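# Jakton H2 Hand-Held Gripper Kit

The H2 is a two-finger gripper you hold in your hand. A person does the task with it, the camera on the tool records, and the recordings are used to train a robot arm fitted with the same fingers. No arm is needed during recording. Kits are sold singly or in pairs, and cloth work nearly always calls for a pair.

Page last revised July 16, 2022. The older H1 fingers do not fit this body.

## What's in the box

- One H2 gripper body, black
- One pair of black finger blocks, fitted
- Wide-angle camera, already mounted and focused
- Calibration card
- Hex key and four spare finger screws
- Padded case (the pair kit ships in one larger case)

A memory card is not included. The camera takes any standard card, but slow cards drop frames on long sessions. We use 200 GB of shared disk for a typical cloth project and clear it after each export.

## Recording

Start the camera, show it the calibration card, then begin the task. Open and close the fingers fully once at the start of every session so the software can read their range. After that, each take is marked by a press of the side button. A short take is easier to use than a long one. For folding we ask operators to stop after each garment and start again with the next.

Keep both grippers in view of each other where the task allows. If one leaves the view for more than 10 seconds, the software splits the take and you get two files with the same number and an A or B after it.

Failed grasps should stay in. Mark them with a double press and they will be sorted into their own folder on export.

## Export

Takes are exported with Skuvstead, our desktop program for Windows and Linux. It lines up the two cameras, works out finger opening for each frame, and writes the result to a folder. Clania users can import that folder directly. A license for one computer comes with the kit.

Export runs slower than real time on an older laptop, so plan on leaving it overnight after a full day.

## Working with clothes

Most of our customers record on rigid parts, and the standard settings are made for that. Garments need some changes. Noura Nasrallah, who runs our cloth recordings, starts new operators on baby clothes. They fit on a small table and can be laid out again quickly between takes. 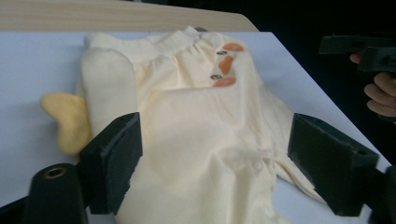

Her other advice is to set the finger opening wide on the approach and close late. Fabric pushed ahead of a half-closed finger bunches up, and the grasp lands on a fold the operator never meant to take. Snaps and sewn-on patches make good landmarks, so vary which side of the garment faces up. Pale cloth on a pale table is harder for the camera than it looks to a person. Lower the exposure one step and check a test take before you record the rest.

Her team's sleepwear set came to 3000 takes. Files from that set are available to kit owners on request.

## Care

Wipe the finger faces with a dry cloth at the end of the day. Lint collects in the screw holes and should be brushed out before the fingers are removed. Do not oil the slide. Finger screws should be snug; if a block rocks when pressed, tighten it and record the calibration card again.

## Ordering

Single kits ship from stock. Pair kits are matched and tested together, so they take longer. Farouk, our reseller, handles orders outside North America. Spare fingers are sold in pairs only.

For questions about an order or a repair, write to Custódio Vieira at the service desk and include the serial number from the inside of the case lid.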